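Swapping the fill valve on a Runden toilet - do I have to replace the supply line too?

kidance_2247
Valve is leaking at the base. Line looks fine to me.
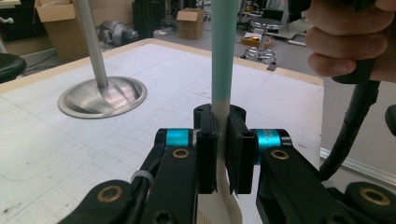

The shutoff still turns and the tank bolts are dry, so I'd like to leave the rest alone.

Plidavier
Replace it. Old washers don't reseat well.

T. Birhane
Disagree. I've reused mine 3 times with no drips. Hand tight, then a quarter turn.

Plidavier
Mine let go overnight. The floor cost me $2851 - a new line is cheap.

kidance_2247
OK, buying the line.

Comments (2)
Kassa: Same leak here, it was the valve washer.
mo2770: Shut the water off first.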